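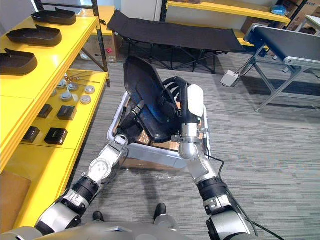
A black shell over the crate, with soles lined up on the yellow shelf.

Home Workshop Storage Guides Contact

How to Set Up a Crate-and-Shelf Corner for Shoe Parts
By Dilruba Sheikh

I love a good parts corner! When we moved the Lusirix shoe shells out of the back closet in July, I finally got to build one from scratch, and it has made my afternoons so much nicer. You need one open-topped plastic crate, a flat piece of cardboard, and a shelving unit with at least two shelves.

1. Line the crate

Cut the cardboard to lie flat on the bottom, a finger's width short on each side so you can lift it out again. Big curved shells are glossy on the inside and they scuff if you so much as look at them, so please don't skip this. I've used the same piece for 200 shells and it's still going (a bit furry at the corners). Swap it when it starts to shed.

2. Set the crate on the floor

Carpet is great for this because the crate stays put. Leave enough space in front of the shelves to stand square to the crate, and keep it close enough that you can reach both.

3. Give the soles the top shelf

Stand them one behind another, all facing the same way. I go heel first, but toe first works too – just pick one! Leave a hand's width between them so you can grab one without knocking over its neighbor.

4. Keep metal bits low

Small metal parts go on the lower shelf. If you have several sizes, sort them before they get there. I didn't, the first time, and lost a whole evening to it.
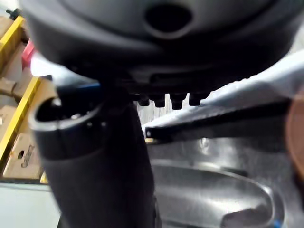

5. Load the shells

Take each shell by both sides and tilt it up a little as you bring it over the crate. Lower one end first, let it touch the cardboard, then ease the rest down. Slow is fine! If two shells have to share a crate, put a folded sheet of cardboard between them.

6. Label and log

Tape a card to the short side of the crate with the style and the size run. Ours go up to lot 235, and I write the number extra large so I can read it from the doorway.

Related guides
Cleaning Glossy Shells Without Streaks
The Akanda Shelf, One Year On
Sorting Small Hardware at Dondley

Contact Rustonitz Workshop Notes | All rights reserved | Back to top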